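4.2 What people said about warmth and weight

I went into this part of the study expecting to write about temperature. I had a whole coding scheme for it, with separate tags for hands, feet, room and bedding, and I was pretty attached to that scheme (ask Nayeli Galindo, who had to sit through the first version). Then I read the diaries properly and had to throw most of it out. People kept using the word "warm" when the rest of the sentence was plainly talking about weight. One diary entry from the Ocampo group says, "I slept warm because the heavy one was on." The same person had left the window open all night and mentioned cold ears two lines later!

So we went back and recoded all 3,466 diary entries with weight and warmth as two separate things, and that's the version I'm reporting. An entry could get both tags, one of them, or neither. Entries that only named a blanket ("used the green one again") got neither, even when I had a strong hunch about what the writer meant. Galindo and I coded separately and argued over the leftovers in April, mostly about the word "cozy." I wanted cozy to count as warmth. She wanted it left alone. We ended up giving it a tag of its own, and I've come around to her side.

With the new tags, 732 entries mentioned weight in some form. I'd have guessed far fewer. They came from all three neighborhoods, though the Sison diaries had a way of talking about it that I didn't see in the other two. Folks there talked about a blanket "holding" or "letting go," and they'd complain that a newer throw "doesn't hold." My first thought was that this was about slipping off the bed in the night, and for a couple of writers it clearly was. For most of them, though, it seemed to be about how the cloth settles over your legs when you stop moving. I don't have a better word for that than theirs, so I'm keeping it.

Fleece gets its own paragraph, mainly for being so divisive. People who liked it liked that it could be bunched up, shoved around and left in a heap without looking any worse. People who didn't like it said it never lay flat, and two of them called it noisy, which I still don't fully understand. Hardly any diary described fleece as heavy, yet it turned up again and again in entries about good sleep. That's awkward for any simple story where weight equals comfort, and I come back to it in Section 5.

The other thing that surprised me was how much else was on the bed. Our diary form asked about bedding only, but writers told us about clothes, books, bags and pets anyway. Several said they liked having something lying on top of the blanket while they read or watched TV (Figure 3).

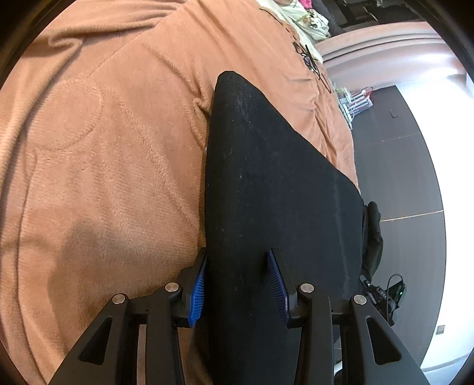 Figure 3. Brown fleece blanket on a bed, with a black fabric item on top.

I'd love to say more about these extra layers, but we never asked about them directly, so all I have is what people happened to mention. A writer who left clothes on the bed every night may have stopped noticing them by the second week. The follow-up form does ask, and it also gives people room to describe how a blanket settles in their own words.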